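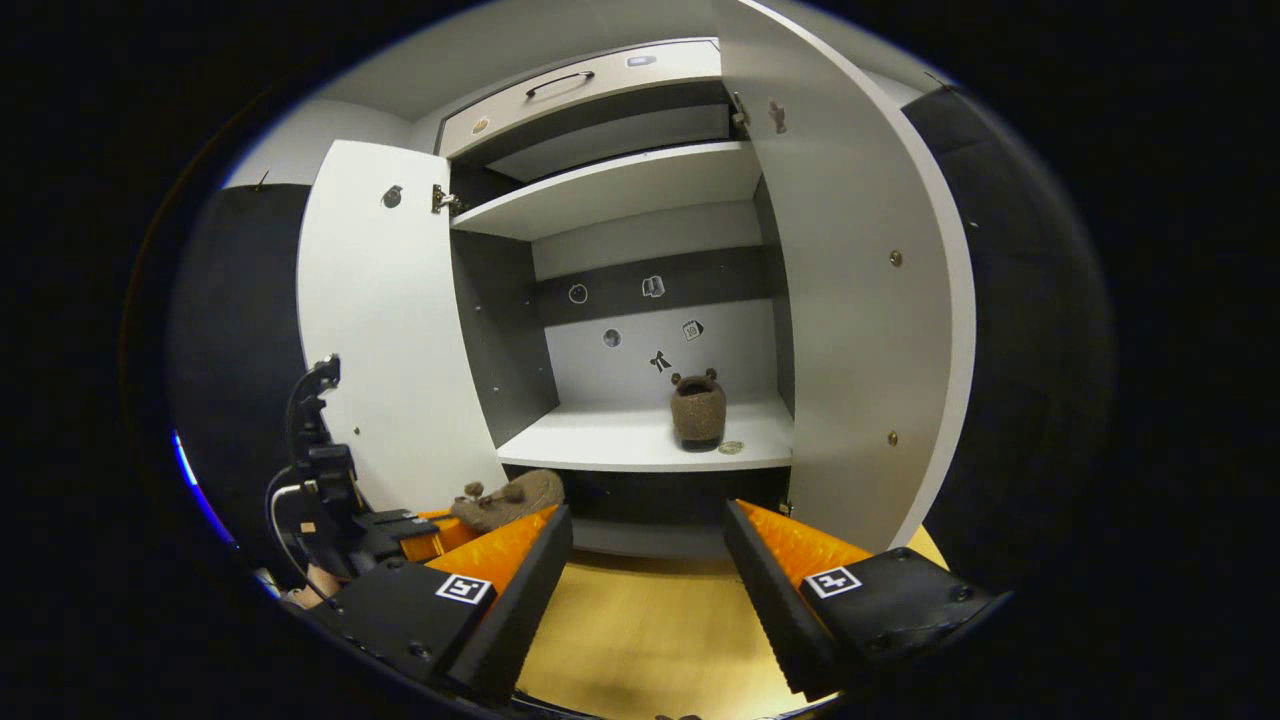
Subject: Re: [homefix] White cabinet, shelf and doors, what to do first

On the homefix list, a member from Fillholm wrote:

> I have a white two-door cabinet with a drawer across the top, bought
> used. The upper shelf dips in the middle when I put the printer
> paper and binders on it. Also the doors don't line up when closed.
> The right one sits lower and rubs. I was going to order new hinges
> from Brilia, but they want 189 for the full set with the plates and
> I don't want to spend that on a cabinet that cost me 50.
>
> Second question. The previous owner's kids put stickers inside it.
> Can I get them off without wrecking the finish? I would like to
> repaint the inside before I load it up again.

Don't order the hinges yet. I had the same complaint with mine and never replaced one.

Take everything off the shelves first, then open both doors all the way and look at the screws. On most hinges of this kind there are two that matter. The one nearest the door edge moves the door left and right. The one further back holds the arm to the plate. The plate itself is held to the side of the cabinet with two more, and if those have slotted holes you can loosen them and slide the whole door up or down. Do the top hinge and the bottom hinge together, a little at a time. Have somebody hold the door if it's a tall one. Close it, look at the gap, open it again. It took me most of an evening in January, but I was also stopping to eat.

If a screw just spins, the hole is stripped. Glue a couple of toothpicks in, let it dry overnight, cut them flush and put the same screw back. A longer screw may come out through the other side, so measure first.

Check the floor too. My cabinet was out because the floor drops toward the wall. A thin shim under the front corner fixed half of the problem before I touched a hinge.

For the shelf, turn it over. If it has been bowing down for years it will take years to bow back, but it helps. For anything as heavy as paper I would screw a strip of hardwood under the front edge, and another along the back if there's room. Put the binders at the ends over the supports and the light stuff in the middle. Or move the paper to the bottom of the cabinet, where it ought to be.

Stickers: hair dryer on low, lift a corner with a plastic scraper, pull slowly and flat against the surface. The paper ones leave glue behind. Cooking oil on a rag for ten minutes takes that off, then dish soap, then wipe with plain water. Try it somewhere out of sight first. I would not use acetone on a painted or coated panel.

If you do paint, scuff with 400 only between coats. It's too fine for the first pass and the primer won't grip. Start with 100 by hand, lightly, and vacuum before you prime. Take the doors off and mark which hinge came from where. Masking tape and a pencil is enough.

I left the stickers in mine. They are on the inside and the doors are closed most of the day.

What is the shelf sitting on, pins or cleats? If it's pins, check that all four are in the same row of holes.

Ekpo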